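Sivberg everyday table set, reviewed after one winter
Review by Delwyn Henare

I bought the Sivberg set in December to replace a drawer of mismatched pieces from two previous apartments. It comes as a bowl, a mug, a fork, a spoon and a ribbed placemat for each person, and I ordered it for 4. Everything gets used daily and goes through the dishwasher most nights.

The flatware is the part I like best. It has a decent weight and the fork handle doesn't dig into your palm when you press down on something tough. The polish shows fingerprints and water spots, so if that bothers you, dry it by hand. The spoon bowl is a good size for soup and too big for yogurt cups.

The placemat is tan with fine ridges. Crumbs settle between the ridges and a damp cloth pushes them along the rows without picking them up. I shake mine over the sink first and then wipe it.

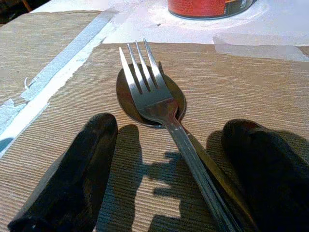
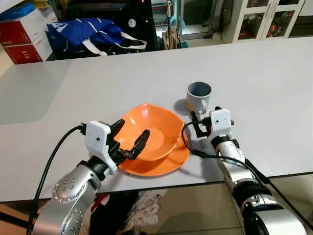 The bowl comes in several colors and I chose orange. The shape is closer to a square than a circle, with a wide rim that gives you something to hold when the food is hot. It is shallow. Cereal with milk is fine up to a modest serving, but a full portion of noodles will slop over one of the corners if you carry it across the room. I use it mostly for salad and cut fruit. Tomato sauce left overnight came off with normal washing.

The mug is plain gray and straight-sided. My fingers fit through the handle without touching the side, and it stands steady on a flat table. It's the one piece I would buy again separately. Sun-ja Noh, who shares the apartment, thinks the color is dull and still drinks from it every morning.

My main complaint is the packaging. One bowl arrived with a scratch on the rim, and the replacement took 3 weeks. The store was polite about it but asked for the order number twice.

Overall I'd recommend the set for everyday meals. Get a deeper bowl from somewhere else if you eat a lot of soup.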